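A Day at the Kirkum Visitor Rules Fair

Last updated: Apr 27, 2026

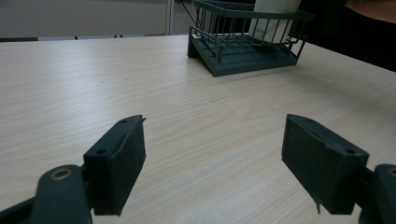

Why I went

I have wanted to see the Kirkum fair ever since the town started making its visitor bylaws something people might enjoy reading. It fills the old customs hall by the harbor, it's free to get in, and it is all about the rules that travelers run into: entry permits, dress at places of worship, drones, noise after dark, what you can carry home in a suitcase. I know how that sounds. I had a wonderful time!

The hall dates from 1820 and the inspection counters are still in place, long and scuffed, with brass numbers on the front. This year there were 56 stands, a few run by town offices and the rest by travel companies, ferry lines and legal aid groups. I started at the back and worked forward, which I'd recommend, as the line at the front door stand (free maps) never got any shorter.

The Jemier stand

Jemier is the island across the strait, and it opens to day visitors without a permit in October. Its stand was the busiest in the place. The staff had printed the whole new visitor code on one folded card, in large type, and they were happy to be argued with. Swimwear is fine on the beach and the boardwalk but not in the market streets. Music from a speaker is out after ten at night. Fines go up to 100 in local money, and a first offense usually gets you a warning and a copy of the card.

I asked whether you could eat on the steps of the old courthouse, since I did exactly that on my last trip. You can't. I bought a sandwich afterward and ate it very carefully on a bench.

Talks in the side room

There were talks all day and I caught three. The best was from Nakamura, a small firm that translates public signs. The speaker put up one parking notice in six languages and showed how the penalty had slipped out of two of them – so a visitor reading those would think it was a polite request. The room got quite worked up about it, and the questions ran well into the coffee break.

Guster, the ferry operator, went next with a session on what happens when a passenger is turned back at the dock. It was drier, but I learned that the return fare is on them if their own desk missed the paperwork. I wrote that down twice.

The last one was on tourist taxes. I'd gone in expecting to doze and came out with a page and a half of notes, mostly on where the money is meant to go and how a resident can look it up.

If you're going

The tram stops right outside, stop 3 on the harbor line. Bring a bag for the leaflets – there are a lot of leaflets – and get to the side room early, because the seats fill up fast. The cafe takes cards now. The fish soup was gone by one o'clock, so I can't report on it, but the plum cake was excellent and I went back for a second slice before the tram.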